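From: Maricruz Ocampo
To: Olvera hand-tools list
Subject: Re: left gripper stops closing

Yu-ting Fung wrote:
> Left unit quit closing again after 20 minutes of clothes folding.
> Right one was fine. Is it the firmware?

I don't think so. Hajar and I had the same fault in October, with the same pair of grippers on bedding and sweatshirts. The log kept reporting the jaws as shut while the finger pads were still apart.

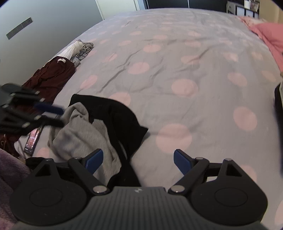 In our case a pivot had worked loose and lint had packed in behind it. We lost 4 sessions before we checked. Power it off first, since ours snapped shut on Hajar's thumb when the lint came free.

Please send me the log from episode 478 too.

Maricruz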